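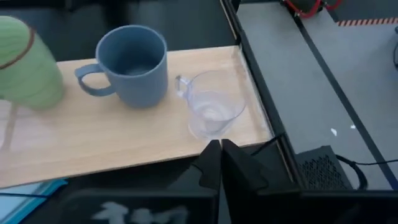 2 min read

Jul 21, 2024
By Lorna MacRitchie

Holholm supplies the Voten two-arm tabletop cell for handling trials with cups, mugs and other household items. The cell is delivered with both arms mounted, both grippers fitted and the work mat in place. The following guidance applies to the daily setup and care of the cell.

Before power is applied, the operator should confirm that both grippers are open and that the cables along the sides of the table hang free of the arms' travel. The cutting board is placed on the mat, lengthwise — mugs and glassware are set on it only after the arms have come to rest.

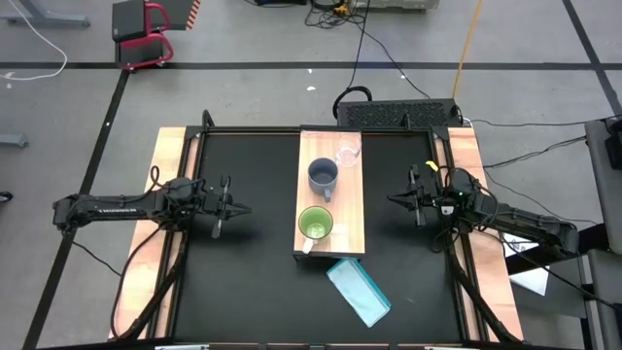
The folded cloth may remain on the table during a run, provided that it is included in the task file. Gripper fingers should be wiped with a dry cloth after every 29 runs and replaced after 800.
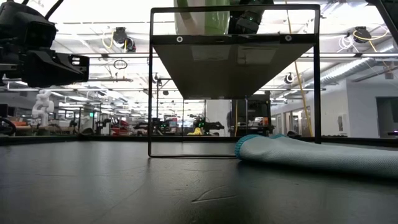
Service and spare parts

Replacement fingers are ordered under part number 1308, and the cable set under 2062. Orders and repair requests are handled by Gareth Nuttall at the Swanson service desk. Arms returned for repair should be shipped with the gripper attached.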